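Moving a long folding table is a job I used to do alone, and I have the scraped baseboard in the laundry room to show for it. Ours gets hauled out for sorting, for folding sheets, and for every birthday in March (we have 4 of those, bless us), so I've had plenty of practice at doing it badly!

First, clear the top completely, even the little dish of safety pins you're sure will stay put. Then put one person at each short end, facing each other, and agree on who calls the moves. Take hold of the near edge with both hands spread well apart, fingers under and something flat on top to steady it, so the table doesn't tip sideways as you go. Small steps are plenty. If there's a washer and dryer nearby, swing the far end away from them before you turn, and push any curtain back so a leg doesn't catch it.

Set it down gently, give the crossbars a look, and wipe the edge where your hands were. 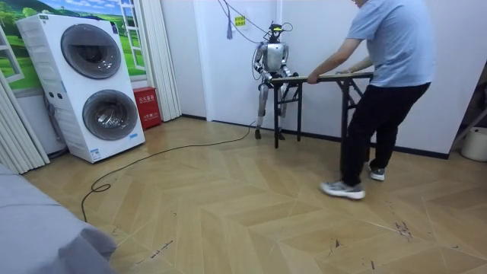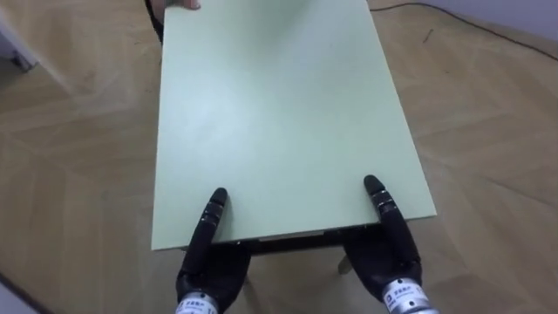
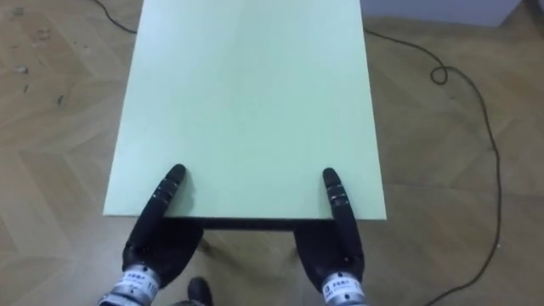 Comments

Tuva Midtbø: We put felt pads on the feet of ours and it slides so much easier on the tile. They do wear out, so buy 2 packs.

Do you fold the legs first if you're going through a doorway? Mine always jams halfway.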